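Garage Automation Board > Projects in Progress > Arms and Grippers

Thread: Desktop PC assembly with a small arm, need opinions on CPU placement

prequena_l
Posts: 161

Hello all. Some of you know my project from June, when I asked about wrist cameras. The plan is still the same: an arm on an extrusion table in our shared workshop, an old Dell desktop lying open, and the gripper should take the CPU and bring it to the socket without a person touching anything. The name is still Cineton, because my daughter chose it and I am not allowed to change it.

I put four views from the wrist camera so you can see what I have to work with.

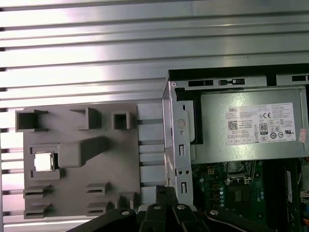
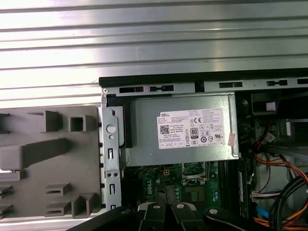
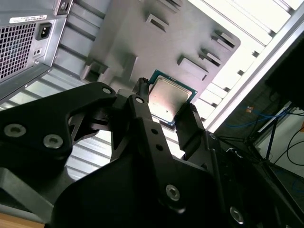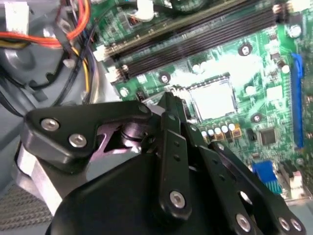

Wrist camera views of the open desktop and the gripper. The CPU is in its tray recess in the first and between the fingers in the third.

My question is about the last few millimeters. The pick from the tray is fine now. The recess has corner guides and the chip comes to the same place every time I load it. But when I carry it to the case, the chip is not always level in the fingers. You can see it in the third picture, where it is tilted in the view. Part of this is the angle of the camera, but part of it is real, I measured it with a small level on a dummy plate.

What would you do first: change the finger tips, or add a station where the arm puts the chip down and picks it again?

Leandro

----

ailsa_r

Nice to see this moving again. My vote is the second station. I did the same thing with small glass plates and it removed most of my trouble in one weekend. You put the part down in a pocket with sloped walls, it slides to the corner, you pick it again, and now you know where it is.

Your gray tray has several pockets already. Is one of them free?

----

prequena_l

Ailsa, the pockets at the top are for other parts, and the low boxes with the slots are holders that I still want to change. I can print a new tray, but it takes me a full night on the Shimada (our printer, not fast) and then I must teach all the positions again.

----

pranab_w
Posts: 2,043

I will disagree with Ailsa a little. The second station repairs the position but it does not repair the grip. If the tips allow the chip to rotate when you close them, it will rotate again on the second pick. You will only have moved the problem to another place on the table.

Look at the third picture. One finger is a narrow post and the other is a thicker block, and they hold the left edge and the lower right edge. This is a grip with very little to stop rotation. I would make tips with a small step, so that the edge of the chip sits on the step and the flat part of the tip pushes from the side. Then the chip has no choice.

Also please be careful with the reflection. In your first picture the heat spreader is almost white, and the rails at the upper left are washed out too. If you plan to find the corners of the chip with the camera, you will have a bad time with this light.

----

ailsa_r

Pranab, fair point about the rotation, but steps on the tips mean that the chip must enter the socket with the steps under it. Where do they go at the end? There is a metal frame around that socket. I think he would hit it.

----

pranab_w

The step can be very small. And he doesn't need to lower it completely, he can release a little above and let it fall in.

----

ailsa_r

I would not let a CPU fall in anything, even a little. If this is the kind of socket with pins inside, one bent pin is the end of the board. Leandro, which kind is it?

----

prequena_l

Pins in the socket, yes. I have already bent some on one board, so I know this feeling well. That board is now my practice board for paths where the fingers are empty.

About the light: Pranab is right. I tried the camera on the socket also, and in the fourth picture the retention frame is so bright that the edges disappear. I have a diffuser from Flustell that I didn't mount yet. It was bought for another camera and the ring is too large.

----

cempaka_t

Hi, new here, I hope it's ok to ask. Why does the camera need to see the socket? The case does not move, or does it? If you fix the case to the table you could teach one position and use it always.

----

prequena_l

Cempaka, welcome, and it is a good question. The case rests against the plastic tray on one side, and on the other side I have only a clamp. When I take the case out to reset the parts and put it back, it comes back up to 3 mm different. For a power supply this would be nothing. For a CPU it is too much.

----

cempaka_t

Then maybe stops on two sides, before new tips and before a new tray? You have the extrusion, so you can bolt stops anywhere on it. Push the case into the corner, clamp, done. I do this with my little drill press and it is boring but it works.

----

perihan_gk

+1 for Cempaka. You are discussing the gripper when the case itself is moving. First fix what can be fixed with a bolt.

After this I would use the camera only for a small correction, and not on the shiny frame. There are better things to look at. In the second picture the case rail has dark slots in gray metal, and the side strip has round holes. A round hole in flat metal is easy to find. Take two holes far from each other and you have position and rotation of the case. The socket doesn't move relative to the case, so you calculate it.

----

pranab_w

The holes are a good idea, but thin sheet metal is not so exact. The board is on standoffs and the screws have play. I would find something on the board itself, for example two of the board's own mounting holes if the camera can see them.

----

perihan_gk

The play in the screws is there only once, when the board is mounted. He measures the offset one time and writes it down. If he changes the board, he measures again. I don't see the problem.

----

pranab_w

If he never changes the board, I agree. He already told us he has a practice board.

----

prequena_l

Yes, I swap them. So I would need one offset for each board, but I can live with this, I have only two.

One more thing I forgot to write. The cables. In the second picture there are red, orange and yellow wires in the lower right of the case, and they are never in the same place twice. Once the right side of the gripper pushed on them and the arm stopped with a force error. Do you tie them or do you plan around them?

----

ailsa_r

Tie them. Always tie them. I lost a whole evening to one loose ribbon cable.

And approach from the side with no wires if the wrist can turn that way. Your gripper is wide compared with the chip, so I would check the clearance for the outer links as well as for the tips. Go down by hand with the motors soft and look from the side.

----

prequena_l

Thank you all. My list now: stops for the case, cables tied, then test with the holes. If the chip still rotates I will make the stepped tips, in two heights, and Pranab and Ailsa can both be right on different days. I ordered 4 corner brackets from Onmont this morning, and the bolts I have.

----

prequena_l
27 Sep 2022

Update. The stops are mounted. I took the case out and put it back many times and the difference is now under what my dial gauge can show me in a serious way. The rotation of the chip is still there, so Pranab gets his tips. The drawing is started. Does anyone have an opinion on the material? I was thinking of nylon, but I am worried about static.

----

pranab_w

Not plain nylon. Look for an ESD-safe filament, and check the resistance of the printed part with a meter, don't trust only the label. And make the flat face longer than you think you need.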